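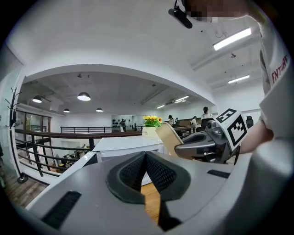 Hand-held gripper work in offices

Hand-held gripper work is a form of paid manual work in which a person performs everyday tasks with a gripper held in each hand, or with one gripper and a free hand, so that the recorded motion can be used to train robots. It grew out of factory automation but is often done in ordinary offices, shops and homes. People who do it are usually called operators, demonstrators or collectors, depending on the employer.

Equipment

A hand-held gripper has a housing, a pair of jaws and a grip or trigger for the operator. Some models carry a cube printed with black-and-white fiducial markers, which lets software work out the position of the tool from video. A head-mounted device may be used as well. The gripper is held by a person and has no arm behind it, so it can be carried up a flight of stairs or set down on a table without any installation.

Typical tasks include moving a flower pot, pushing in a chair, wiping a table, folding cloth and sorting small items into trays. A single task may be repeated many times with the objects in different positions.

Use at Rakenier

Rakenier, an office services company in Zistville, began gripper work on August 30, 2018, under its facilities manager, Kirstin Ogilvie. The company already cleaned and stocked offices for other firms and wanted machines that could take over part of the evening round. The program was named Hisham. It started with two operators on the upper floor of the company's own building and had 19 after the first year, most of them former members of the cleaning and supply crews.

Staff were offered the work before outside applicants. Of the 48 people on the evening crews, most of those who moved across did so for the daytime hours. Pay was set at the same grade as the evening work, without the night supplement. This led to a dispute, and a partial supplement was later restored for anyone who had held the evening shift for more than a year.

Effects on staff

The main change reported at Rakenier was in the pace of the work. Cleaning rounds had been planned by room, and a fast worker could finish early. Gripper work was planned by accepted recordings, and a recording could be rejected for a dropped object, a hidden marker or a hand in the wrong place. Operators were at first paid a bonus for each accepted recording. The bonus was dropped after several of them complained that rejections were not explained.

Physical strain also changed. Operators did less bending and lifting but held their forearms raised for long periods. Doğukan Işık, an operator from the first group, kept a log of sore wrists and shoulders among his coworkers, and the company used it when it shortened sessions and added a second break in the afternoon.

Office workers in the same building were affected too. Desks and tables were sometimes reserved for recording, and people walking through the background could be captured on video. Faces were blurred before the recordings were passed on. A notice at the stairs gave the recording hours.

Use at Ueda

Ueda, a maker of shop fittings, took a different approach. Its plant manager, Sadao Ogura, kept gripper work as a part-time duty shared among the packing staff, with no one assigned to it for more than two hours a day. Toshiko Sugiyama, who ran the packing line, chose the tasks with the packers and left out those they considered already easy. The first machine trained this way loaded small parts into boxes. It needed a person beside it for around 86 days before it was left to run alone, and the packers' jobs shifted toward checking and repair.

Open questions

There is no common job title or training standard for operators. Takeshi Miyazaki, who represented staff at Ueda, argued that people whose motions are recorded should be told which machines use them and should have a say in later changes to their own jobs. Ueda adopted the first point in its staff rules. Rakenier lists the tasks being recorded but does not say where the finished recordings are used.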